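Frequently asked questions: borrowing the home chemistry box

These are the questions we receive most often about the chemistry box at the Vundholm lending room. I wrote the first version in July, and Blair Leckie has corrected my English in many places. The mistakes which remain are mine. Matvii Kovalchuk

Who may borrow the box?

Any adult member of the lending room. Young people under 16 may use it at home, but the card must be signed by an adult who will be in the same room during the work. Schools and home-teaching groups are welcome too. Please write the name of the group on the card, so that we know whom to telephone.

How long can I keep it?

You can keep it for 9 days. This covers one full weekend and gives you one free day to wash everything. You may extend once if there is no waiting list. To extend, please ring Yupin Suwannarat at the desk before the last day.

Is there a deposit?

Yes, 60 pounds, returned in full when the box comes back complete. If one piece is broken, we keep only the price of this piece. The price list is glued inside the lid.

Which box should I choose, the Vorar or the Lennox?

The two boxes have the names of the rooms where they were first kept, so the names say nothing about the contents. The Vorar box is for simple work with test tubes: dissolving, growing crystals, comparing colours. The Lennox box has also round flasks, cork rings and funnels, and it is heavier. If it is your first time, I would advise the Vorar box. Many people take the Lennox and then use only the tubes.

Do I need a special table?

No, a normal kitchen table is good, if it does not rock. Put away all food before you begin, and do not use kitchen spoons or cups for the experiments, even if you plan to wash them very well.

Why do you recommend a dark cloth?

Clear glass and clear plastic are difficult to see on a pale table. On a black cloth you notice the edges of a tube at once, and also any powder that has fallen beside the vessel. The cloth must lie flat, without folds under the racks. Please use your own cloth, we do not lend one. An old cotton sheet, dyed black, has served me for a long time.

How should I arrange the things before I start?

I put the racks on one side and the flask on the other, with enough space between them for my hand and sleeve. The powder stays on the side of the hand which I use for measuring. Bottles with liquid stand at the back. It is better to put out only what you need for the first step and leave the rest in the box.

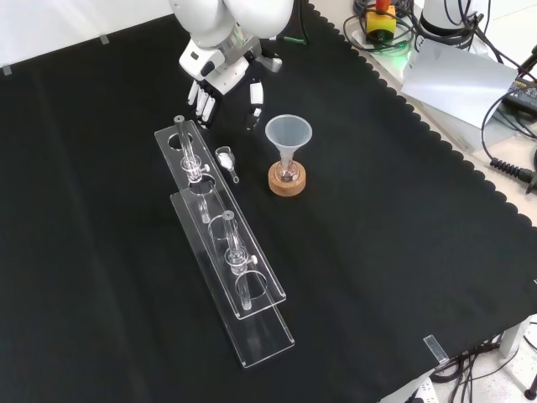
Try the movements once with everything empty. Lift a tube out, put it back, bring the scoop to the funnel. If your elbow passes over a rack while you do this, move the rack. It takes a few minutes, and you will learn more about your table than from my explanations.

My round flask will not stand. Is something missing?

A flask with a round bottom needs the cork ring. Put the ring down first, then lower the flask into it with both hands, and check that the neck points straight up. If the flask leans, the ring is too big or too small. The sizes are written in pencil on the underside of each ring. Please do not use a roll of tape or a coffee cup instead. We have lost one flask in this way.

Powder gets stuck in the funnel. What can I do?

First, look if the funnel is dry inside. A single drop in the stem is enough to make a plug. Add the powder in small portions and tap the side of the funnel lightly with one finger. Do not push with a wire or a pencil. If it is still blocked, take the funnel out, empty it over paper, and dry it before you try again. For large amounts, ask at the desk for the powder funnel with the wide stem.

May I leave the powder waiting in the scoop?

For a moment, yes, but a scoop which lies on the table is easily turned over by a sleeve. I prefer to fill it when the flask is ready. If you must put it down, choose a flat place and turn the handle towards you. Close the powder jar each time, and use a separate scoop for each powder.

How do I clean the acrylic racks?

Use lukewarm water, a little washing-up liquid and a soft cloth. No dishwasher, no acetone, no scouring pad. Alcohol can also make fine cracks near the holes, so please avoid it. Dry the holes with a twisted corner of the cloth, because drops like to stay there.

What happens if I break a tube?

Please tell us, nobody will be angry. Wrap the pieces in several layers of newspaper, write "broken glass" on the outside, and bring them back with the box. Do not pick up small splinters with bare fingers.

Are the powders included?

No. We lend only the equipment. Hamish Laing keeps a sheet with recipes that use salt, alum, citric acid and baking soda, and you can take a copy at the desk. Return all vessels empty and clean.

When is the next introduction evening?

Tue 12 September, in the back room. There are places for 9 persons. Iona Haldane will show the Lennox box and I will show the Vorar. Please put your name on the list at the desk, and bring safety glasses if you own a pair.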